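Bench notes, Tuesday, late start

Wagner has the good stool again. Noted for the record.

Spent the morning on the light problem. Morfudd's complaint is that she can't read a caliper at her bench after lunch, and Adalberto's is that he can't read anything at his before it. Borrowed the Watus meter, which took 2 tries and a slap to wake up. Her bench: almost 800 lux at ten, much less by three. His: 100, in a corner where we expect people to solder.

Mwajuma suggested swapping the two benches. Both parties were offended, so it's probably the right answer.

Janaína wants new tubes before we move any furniture. Fine by me — the Jirov ones came out of the box yellow and have kept it up. Order goes in with the Mollel stuff. Ladder is still at Weltero. It has been coming back "this week" since I started this notebook.
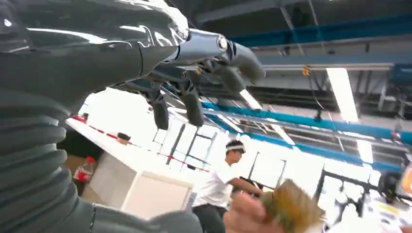 Main shop, April

Tall windows doing most of the work, and washing out nicely while they're at it. Fluorescents lit up under the blue beams regardless. Want to try a day with the row nearest the glass switched off, if anyone can find which switch that is. The labels on the panel are in Wagner's handwriting.

To do: blinds quote, ladder, stool.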